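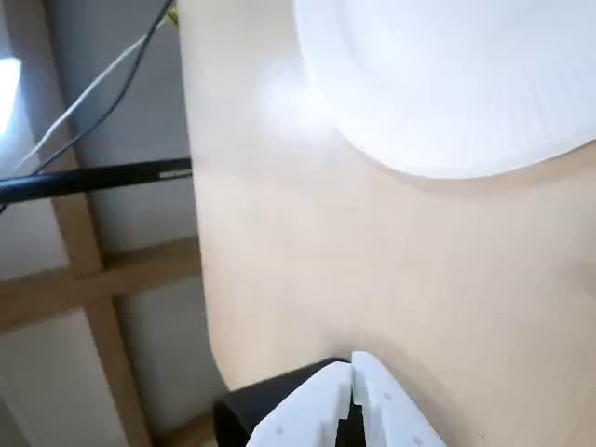
Page last changed: Wednesday, July 17, 2024

Section 4. Table Clearing Task: Set-Up and Supervised Operation

4.1 Scope

This section applies to the Usari tabletop arm with the two-finger gripper and task software supplied by Huledo. It covers the clearing of disposable paper plates from a flat table. Clearing of ceramic dishes, glassware and cutlery is covered in Section 5 and must not be attempted with the settings given in this section.

4.2 Present Limits of the Task

Operators frequently ask whether the arm can be left to clear a table by itself. At the present release it cannot. Paper plates are light and thin, and the fingers must reach under or over the rim without pushing the plate away. In site trials completed in June, the arm made 942 attempts to pick up a single plate and succeeded in 657 of them without assistance. A person clearing the same table by hand will finish sooner.

The task is therefore classed as supervised. One trained operator must remain within reach of the stop button for the full length of each run.

4.3 Before Starting

1. Confirm that the arm is fastened to its base and that both gripper fingers are tight. Replace any finger that is cracked or bent.

2. Wipe the tabletop and allow it to dry. Plates stick to a damp surface and may tear when lifted.

3. Route all cables away from the path of the arm.

4. Adjust the room lighting. Strong glare on a pale tabletop makes the rim of a white plate difficult for the software to locate. Close blinds or move lamps as needed.

5. Remove food, liquids and loose napkins from the plates.

Note: Plates with a fluted rim are accepted. Plates with raised dividers have not been tested.

4.4 Running the Task

1. Switch on the arm and wait for the status light to turn solid green.

2. On the control screen, select Kuris, then Clear Table, then Paper.

3. Enter 2 as the maximum number of retries per plate. Higher values are permitted but tend to move the plate toward the edge of the table.

4. Place one plate flat on the table, inside the work area set in Section 3.

5. Press Start and step back behind the floor marking.

6. When the arm has released the plate into the bin, wait for the tone before placing the next plate.

If error 2216 is displayed, the software has lost sight of the plate. Press Pause, correct the lighting or the position of the plate, and press Resume.

CAUTION: Do not reach between the fingers while the arm is powered, including during a pause.

CAUTION: Do not stack plates. The gripper cannot separate them reliably and may drop part of the stack.

4.5 After the Run

1. Press Stop and allow the arm to return to its rest position.

2. Switch off power before cleaning the fingers. Use a dry cloth.

3. Record the number of plates cleared, the number of retries and any error codes in the Mfaume log. Manual assistance of any kind is to be recorded as a failed attempt.

Completed logs are reviewed by Precious Msimang. Requests to change the retry limit or the work area should be sent in writing to Muireann Nic Aodha before the next scheduled run.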